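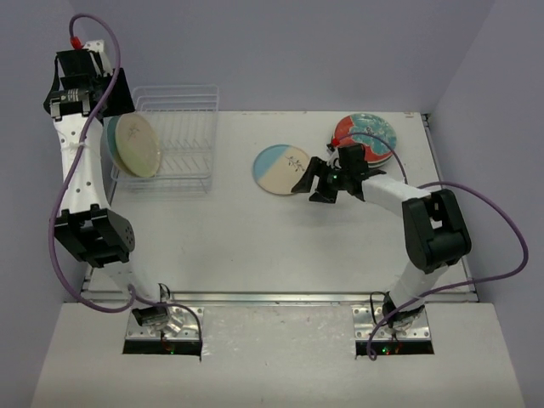
4.2 What the diaries can and cannot tell us

The claim that air drying saves household energy is repeated so often that it is rarely checked. It appears in advice leaflets, in school materials and in the reports of the Darka and Negri trials, where it is treated as a finding although neither trial measured it. Both trials asked people how they dried their dishes and then multiplied the answers by a saving taken from elsewhere. We have followed the same trail of references and have not reached a measurement at the end of it.

Our own data come from the Mutex panel, in which 66 households kept a kitchen diary through February using the Hekeo app. Each entry recorded the time of day, the method of washing, the method of drying and whether the hot tap had been left running. On paper this is a richer source than the one-off questionnaires used in the earlier trials. We are less sure that it is a better one.

The first difficulty is timing. The app sent its reminder at 20:00, and a large share of entries were made soon after it. People who wash up after breakfast were being asked to remember what they had done twelve hours before, while those who wash up after the evening meal were being asked about something they had just finished or had not yet started. Entries of the second sort look more exact, and in our view this is mostly an effect of the reminder. Any comparison between morning and evening washing that ignores this should be read with care, and that includes the one in our own interim report.

The second difficulty is the meaning of the words. "Left to dry" was the most common answer to the drying question, and it covers a great deal. Some households meant that dishes stayed out until the next meal. Others meant that they were left for a short while and then wiped with a cloth before going into the cupboard. In the follow-up interviews several people described both habits in the same breath and saw no conflict between them. The Negri trial used the same form of words and scored every such answer as a full saving - a choice that its authors do not discuss.

Nor does the rack itself settle the matter. Earlier work has used the ownership of a drying rack as a stand-in for the habit of air drying, on the grounds that nobody would give up worktop space to an object they did not use. We find this weak. A rack may hold a full load or, as with the white wire rack in Figure 2, a pair of plates standing at one end with most of the other slots empty. Neither state says how the plates came to be there, how long they stay or what would have been done with them otherwise. In our interviews the rack was also described as a place to store things in daily use. A household that keeps its plates in the rack all week owns a rack and perhaps air dries, but the saving credited to it was never on offer if the only alternative was a cotton cloth.

This brings us to the third difficulty, and the most serious. A saving needs something to be compared with. The Darka report compares air drying with the heated drying stage of a dishwasher, then applies the result to everyone who reports air drying, including homes that have no dishwasher. For those homes the proper comparison is with a cloth that has to be washed from time to time along with everything else. The difference is likely to be very small, and our diaries are not fine enough to find it. We tried two ways of sharing out the energy used in laundry between tea towels and the rest of the load. They gave answers of opposite sign. We report neither, as the choice between them rests on assumptions about how full a washing machine is that we had no means of testing.

It might be objected that a poor estimate is better than none, and that advice to let dishes dry by themselves does no harm. We have some sympathy with the second point. The first we do not accept. Once a figure has been printed it is used again, usually without the caution that came with it, and it can crowd out duller questions with larger answers. The running hot tap was recorded in every diary entry and has had far less attention in the literature than the drying rack - perhaps because it cannot be put right by buying something.

We therefore use the drying answers below only to describe habits, and draw no conclusion from them about energy. Section 4.3 turns to the tap entries, which have problems of their own.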